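3.2 Work surface and cable routing

The bench trials were carried out in the ground-floor laboratory at Bukcombe between October and November. Two breadboard tables were available. The first, supplied with the room, had been used for an earlier study at Climley and showed wear at the corners. The second was bought for the present work. Both were levelled before each block of trials, and the level was checked again at the end of the block. Drift between the two readings was small and was not corrected for.

A block consisted of 220 placements, of which the first 20 were discarded as settling runs, leaving 200 for analysis. Parts were fixed directly to the threaded holes where their base allowed it, and otherwise to an adaptor plate of the Cabello pattern. Positions were recorded as row and column numbers taken from the front left corner. Pomare and Galang read the positions separately, and any pair of readings that disagreed was taken again before the part was released.

Cables proved harder to control than the parts themselves. In the first block they were left to lie where they fell, and several placements had to be repeated after a cable had crept across a row that was needed. From the second block onwards all cables were taken to the back of the table and the area in front was kept free for mounting.

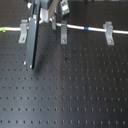 Figure 4. Breadboard surface with cable.

Reading a position from a photograph depends on the finish of the table as well as on the spacing of the holes. A matte dark surface was preferred, although it still returns a soft sheen over the central part (Figure 4), and the holes towards the back appear smaller and more closely packed. The white cable stands out well against the grey and runs nearly level, with a very slight sag. Row numbers were therefore always counted from the front. Of the 369 photographs examined, 2 could not be read and were left out of the totals in Section 4.

Correspondence: T. Pomare, Lason Bench Methods Group, Bukcombe
© The authors. Back to top

Related items
Levelling procedures for shared laboratory tables
Adaptor plates of the Cabello pattern: fit and wear
The Climley trials: notes on part placement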